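Quatro horas com as pinças na mão

Passei boa parte de julho a recolher demonstrações para o Lerkix, o nome que demos à política que estamos a treinar para arrumar secretárias. O trabalho é simples de explicar: pega-se numa pinça de mão com câmara, faz-se a tarefa, grava-se, repõe-se tudo e repete-se.

A tarefa deste mês é a do teclado. São precisas 2 pinças, porque com uma só o teclado roda e foge. Ao princípio eu segurava as duas, mas o Vaughn Abernathy reparou que os meus pulsos faziam ângulos que o braço Hilari não consegue copiar. Passámos a fechar as pinças devagar e a esperar um segundo antes de levantar.

O cabo dá mais trabalho do que o teclado. Se o deixo sempre na mesma posição, o modelo aprende a posição e não o cabo. Agora mudo-o antes de cada episódio: esticado, enrolado, com a ficha virada para um lado ou para o outro.

Numa tarde boa gravo 35 episódios. Da última vez deitei fora 6 -- em quase todos comecei a mexer antes de a gravação arrancar. Os falhanços verdadeiros, em que o teclado escorrega e volto a agarrá-lo, ficam guardados numa pasta à parte. O Vaughn quer usá-los para ensinar a recuperação e eu ainda não estou convencido.

Para a semana mudo a altura da mesa e começo outra série.

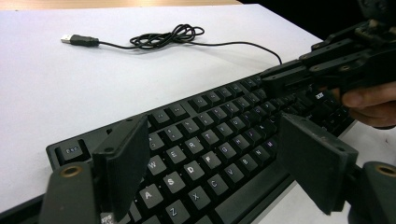 Uma pinça já fechada na ponta do teclado, a outra ainda aberta.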